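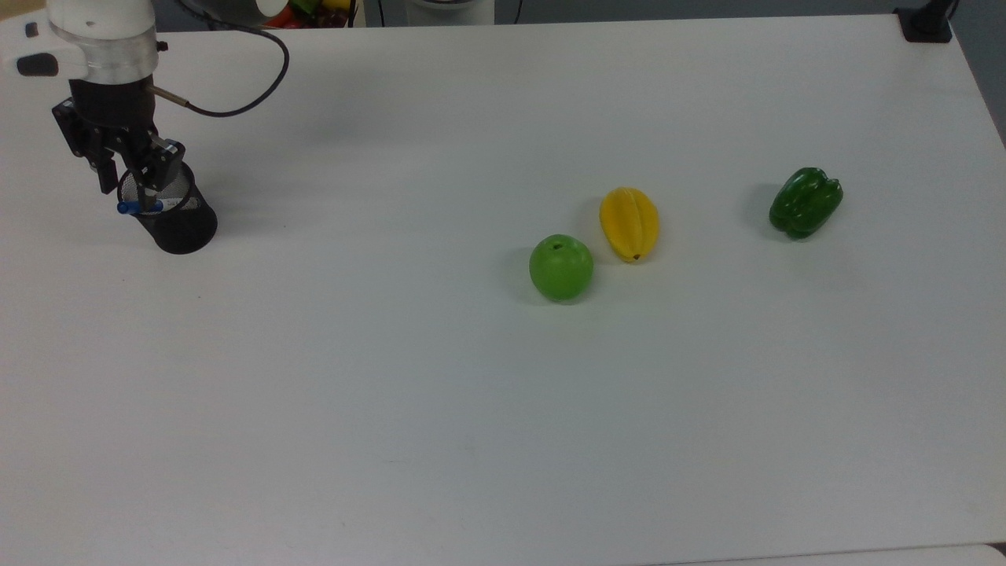

Open day at the Sallcombe paper works
2021-12-07

In June I visited the open day of the Canpolat paper works in Sallcombe. I had wanted to see it for a long time, as I use their envelopes and writing pads at my desk every week. The train from Sistport takes a little under an hour, and from the station you walk along the river until you smell the pulp. It is not a bad smell, a bit like wet cardboard and a bit like soup.

We were asked to come to the side gate, where each visitor received a badge and a pair of ear plugs. The groups were up to 50 people, which I found too many for the narrow corridors. When our guide spoke near the machines, only the front row could hear her. I moved to the front after the second hall and from then on I understood nearly everything.

The pulp hall

The tour begins with old paper. Bales of it stand in the yard, pressed and tied with wire, and a belt carries them up to a big tub of warm water. You look down through a window and see a grey porridge turning. The guide passed around a jar of it before and after cleaning. The colour of the second one was much lighter than I expected.

The paper machine

This is the heart of the works, and it is very long. At one end the sheet is mostly water, and at the other end it is rolled up dry. Along the way it passes over heated cylinders, and the air there was so warm that I took off my coat. The works made its first paper on this spot 200 years ago, but of course with other equipment. One wooden mould from that period hangs by the door.

Cutting and envelopes

I liked the envelope room best. The folding goes so fast that your eye cannot follow it, so they run one machine slowly for the visitors. A worker there explained how the glue is put on the flap and why it must dry before the envelopes are packed. She also let us feel the difference between two grades of paper – the heavier one, called Sitolach, is sold mainly for wedding cards and certificates.

Practical notes

Entry was 2 dollars, paid in coins at the gate. The canteen serves coffee and a good apple cake, but it closes early, so go there first. The factory shop sells misprinted pads and offcuts at a low price. I bought more than I could carry comfortably, and one bag tore on the platform.

Wear flat shoes, the floor in the pulp hall is wet.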